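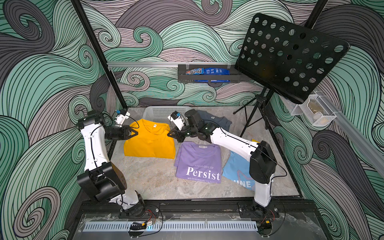 그림 1. 접힌 티셔츠와 플라스틱 바구니

면 티셔츠의 반복 세탁에 따른 치수 변화 및 사행도 측정
섬유소재실험 기말 보고서, 4조

1. 서론
면 편성물은 제직물에 비해 세탁 수축이 크고, 싱글 저지 조직의 경우 수축과 함께 옆선이 돌아가는 사행(斜行) 현상이 나타난다. 편성 과정에서 실에 가해진 장력이 물과 열에 의해 풀리면서 루프 형태가 변하는 것이 주된 원인으로 알려져 있다. 본 조는 시판 티셔츠 두 종을 대상으로 세탁 횟수와 건조 방법이 길이 방향 및 폭 방향 치수에 미치는 영향을 조사하였다. 실험은 5월 중 매주 목요일에 수행하였다.

2. 시료
시료 A는 Didstead의 면 100% 싱글 저지 티셔츠, 시료 B는 Ovness의 면/폴리에스터 혼방 티셔츠이다. 두 시료 모두 시험 전 세탁 이력이 없다. 시료별로 4벌을 준비하여 2벌은 자연 건조, 2벌은 회전식 건조에 배정하였다. 같은 롯트의 제품인지는 확인하지 못하였다. 라벨에 표기된 취급 주의 사항은 두 제품이 동일하였다.

3. 실험 방법
3.1 표시
시료를 표준 상태에서 하룻밤 방치한 뒤 앞판 중앙에 한 변 300 mm의 정사각형을 유성펜으로 표시하였다. 표시점은 길이 방향과 폭 방향으로 각각 세 쌍이며, 측정값은 세 쌍의 평균으로 하였다. 펜은 예비 세탁에서 번짐이 가장 적었던 Batance 제품을 사용하였다.

3.2 세탁 및 건조
세탁은 가정용 드럼 세탁기의 표준 코스, 수온 40℃로 5회 반복하였다. 부하를 맞추기 위해 면 보조포를 함께 투입하였다. 세제는 형광증백제가 없는 분말 세제를 사용하고 유연제는 넣지 않았다. 자연 건조는 그늘에서 평평하게 뉘어 실시하였고, 회전식 건조는 중온으로 설정하여 습도 센서가 종료를 판정할 때까지 운전하였다.
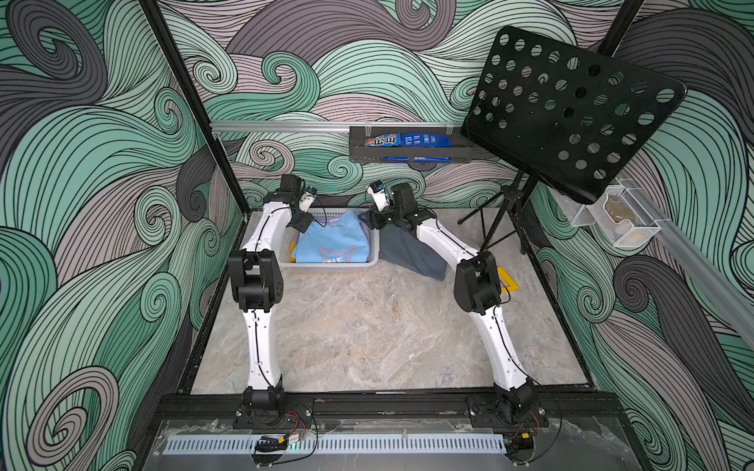
3.3 측정
건조가 끝난 시료는 평탄한 면에 펴고 손바닥으로 구김만 제거하였다. 이때 당기는 힘이 들어가면 폭 방향 값이 크게 나오므로 측정자는 Tadhg Tierney 한 사람으로 고정하였고, 기록은 Éabha Mac Mathúna가 맡았다. 치수 변화율은 다음 식으로 계산하였다.

치수 변화율(%) = (세탁 후 길이 - 세탁 전 길이) / 세탁 전 길이 × 100

사행도는 밑단에서 옆선이 이동한 거리를 옆선 길이로 나누어 백분율로 나타내었다.

4. 결과
시료 A의 길이 방향 변화율은 5회 세탁 후 자연 건조에서 -3.8%, 회전식 건조에서 -6.9%였다. 폭 방향은 각각 -1.2%와 -2.7%였다. 시료 B는 길이 방향 -1.1%와 -1.9%, 폭 방향 -0.4%와 -0.6%로 모든 조건에서 A보다 작았다.
시료 A에서는 전체 길이 변화의 절반 이상이 첫 세탁에서 발생하였고, 4회째부터는 증가분이 측정 오차 범위 안에 들었다. 사행도는 A가 회전식 건조에서 4.6%, B가 같은 조건에서 1.3%였다.

5. 고찰
길이 방향 수축이 폭 방향보다 큰 것은 편성 및 가공 공정에서 원단이 길이 방향으로 늘어난 상태로 고정되기 때문으로 해석된다. 회전식 건조에서 수축이 커진 것은 기계적 교반이 루프의 이완을 촉진한 결과로 보인다. 시료 B의 작은 변화율은 폴리에스터의 낮은 흡습성과 열고정 효과로 설명할 수 있으나, 두 시료의 편성 밀도가 달라 혼용률만의 영향으로 단정하기는 어렵다.
Washington Bezerra가 측정한 코스 밀도는 A가 B보다 낮았다. 밀도가 낮은 편성물은 루프가 움직일 여유가 커서 수축과 사행이 모두 커지는 경향이 있으며, 이번 결과도 그 방향과 일치한다.

6. 한계
조건당 시료가 2벌이므로 통계 검정은 수행하지 않았다. 건조기의 실제 내부 온도를 기록하지 못하였고, 2회째 세탁에서는 탈수 중 편심 감지로 세탁기가 한 차례 정지하여 재가동하였다. 해당 회차의 값은 제외하지 않고 표에 포함하였다.

7. 역할 분담
시료 준비 및 표시: Catríona Mac Suibhne
세탁 및 건조: Þröstur Bergmann
치수 측정: Tadhg Tierney
기록 및 계산: Éabha Mac Mathúna
편성 밀도 측정, 보고서 편집: Washington Bezerra

부록 A. 회차별 측정값
부록 B. 편성 밀도 측정 기록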